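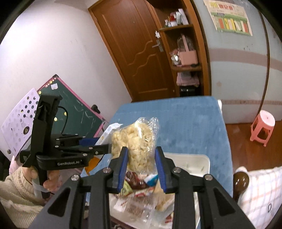

## Gesard clip labeling, standard plan

We sent Gesard 2,797 clips of two-handed work with hand-held grippers, mostly packaged snacks handled over a tray. The plan covers 2,000 clips per order; the remainder was billed as a second order at the same rate.

Grasp and release times were good. In the clips we rechecked, most marks fell within 2 frames of ours. Left and right tools were swapped in a few clips where the arms crossed.

Soft bags are the weak point. The labelers often marked contact late on clear plastic. Stiff wrappers gave no such trouble.
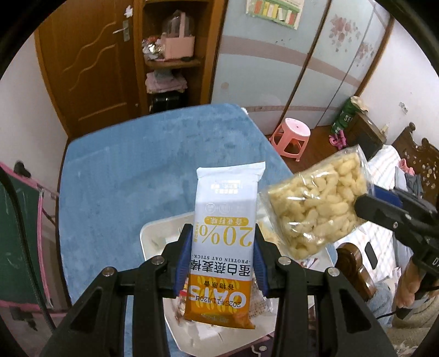

*Oat bar packet between the blue pads, snack bag in the second gripper.*

Export is JSON or CSV. Uploads stalled twice at the 30 GB limit, with no resume option. Support replied the next day.

Suitable for rigid packaging. For bags, plan on a second pass.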